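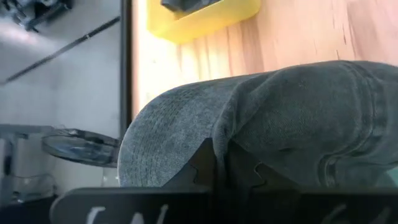

4. Fabric pick test

Complete sections 1 to 3 before starting. The arm must be clamped to the bench, the wrist camera focused, and the gripper homed. Section 4 takes one person an evening in a home shop. In the Plurnthorpe shared workshop, book the bench through to closing, as the arm can't be left powered between users.

4.1 What you need

The assembled Drando arm with both fingers fitted
Wunder control board, flashed with the build from section 2
Bench supply set to 25 V
A soft test item with seams, such as a cap or a folded work shirt
A shallow bin
The stop button, on its own lead

Avoid thin synthetics for the first run. They slide off the finger teeth and give readings that are hard to tell apart from a loose belt.

4.2 Setting up

1. Clear the reach of the arm. The working radius is 700 mm from the center of the base. Lay cables on the floor side of the bench and tape down any that cross a walkway.

2. Set the bin near the far edge of the working area. It only has to be inside the reach.

3. Put the test item between the bin and the gripper. Leave it bunched. Flat fabric is covered in section 5 and needs a different approach angle.

4. Place the stop button where your free hand rests. Press it once and check that the status light turns red. Release it and wait for green.

CAUTION: The stop button cuts motor power. It does not hold the joints. A raised arm will drop when the button is pressed, so keep your hands out from under it.

4.3 Checking the camera view

5. Open the live view and lower the wrist until the fingertips are just above the fabric. The black plate of the gripper should run across the bottom of the view. Part of the white lettering on the plate may show. If you can read all of it, the camera is tilted too far down.

6. Loosen the two bracket screws, tilt the camera up until the lettering is partly hidden, and tighten them again.

NOTE: Dark fingers against dark cloth are difficult to pick out under ceiling light alone. Add a lamp to one side. Amarachi Olaniyan's version of the build uses a clip lamp on the shelf above the bench, and the default exposure values in the config file come from that setup.

4.4 First grip

7. Set the grip limit to 200 in the config file. Save, then restart the controller. The value is not read while the controller is running.

8. Jog the finger forward in small steps until it presses into the lower part of the item and the cloth folds over the teeth.

9. Close the gripper. Watch the current reading. It should climb, level off and stay level.

10. Raise the wrist slowly. If the fabric slips, lower it fully, open the gripper, and raise the limit by 25. Do not adjust the limit with an item in the grip.

11. Move over the bin and open the gripper.

CAUTION: Do not pull fabric free of the teeth by hand while the motors are on. The older De Haan fingers have a sharper profile and will cut skin.

4.5 If the grip fails

Current climbs and never levels: the finger is pressing on the bench. Raise the approach height by 2 mm and repeat from step 8.

Current levels, then falls: check the set screw on the finger shaft. It tends to back out during the first few hours of use — thread lock fixes it.

Fabric lifts but stays on the teeth after release: open the gripper fully, then jog the wrist back and forth. If this happens on every cycle, file any burrs off the tooth edges with the finger removed from the arm.

Write the final grip limit on the build sheet, along with the type of fabric used. Section 5 asks for both.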